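**Greltley high street branch, has anyone been since the refit?**

**tillroll_tam**
Went in on my lunch, in and out in twenty mins so this is quick. They've kept the big curved window!! Was convinced that would go. Lights over the stairs still there too, the brass ones. Ground floor is all homeware now, shoes moved up to the first. Got photos of the stairs, will sort later.

**owusu_fan**
You mean the old Owusu building? My mum worked on hosiery there. Is the lift still the one with the folding seat

**tillroll_tam**
Yes the Owusu one. Didnt go in the lift, sorry. Queue for it.

**mezzanine_mo**
Hate to be that person but the window isn't original. Replaced when Ikutard took the lease. Original had a door in the middle of it, you can see it on the old postcards.

**kofi_yakubu**
Not right Mo. Ikutard did the side entrance. Front window was left alone, I did Saturday jobs there as a lad and it was the same glass, same crack bottom left.

**mezzanine_mo**
Crack bottom left could be any glass Kofi

**kofi_yakubu**
It could. It wasn't.

**parade_pete**
Counted 70 shops on the high street when I did my list, this was the only one with curved glass. For what its worth I'm with Kofi. Still think Grorkden is the better branch mind. Proper cafe, and the doors are wide enough for a pushchair.
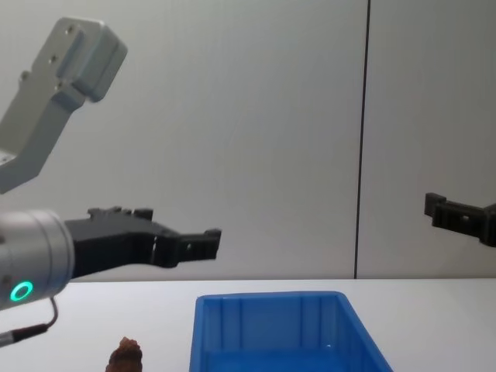
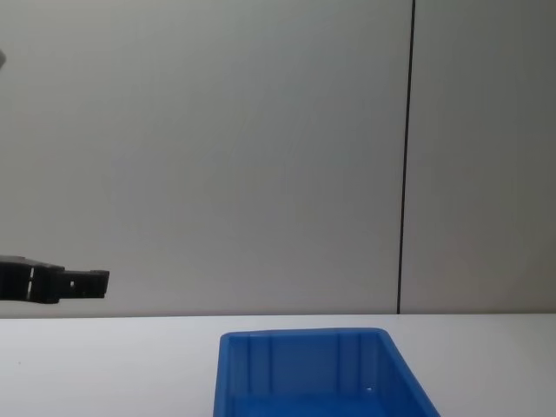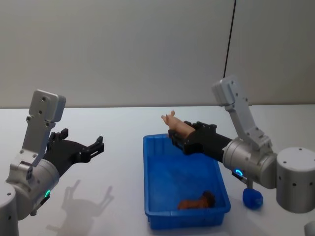
Anyway Grorkden. Parking is free for 3 hours, you get the whole ceiling on the top floor, none of those horrible tiles. Greltley covered theirs up years back and I bet it's still covered.

**tillroll_tam**
It is still covered. Looked up specially. One tile missing by the fitting rooms and you can see a bit of plaster moulding through the gap, cream and a sort of green.

**owusu_fan**
Oh that's made my day. Mum always said it was green and my uncle said she was making it up

**bargainbin_bev**
Grorkden better?? Its a shed with a nice ceiling. Went in April, half the tills shut, couldn't find a bin or a basket. Greltley has some character at least.

**parade_pete**
Its not a shed Bev. It was a picture house. 400 seats in the circle alone.

**bargainbin_bev**
Well its a shed now

**mezzanine_mo**
Back on the window. Found my postcard. Door is on the LEFT of the window, not in the middle. So I was wrong on that bit. Still say the glass is newer.

**kofi_yakubu**
Will take that. Can you scan it? Both sides please, the backs sometimes have a printer's mark.

**mezzanine_mo**
Scanner's at my sisters. Will try.

**tillroll_tam**
Stair photos going in the gallery tonight, after 8. Anyone know if they mind you taking pics in there? Bloke on the door gave me a look

**parade_pete**
Never been stopped in either. Ask at the desk if you want the top floor, they let me up once when it was quiet.

**owusu_fan**
Tam if you go back pls try the lift!! Seat was on the right as you went in, red leather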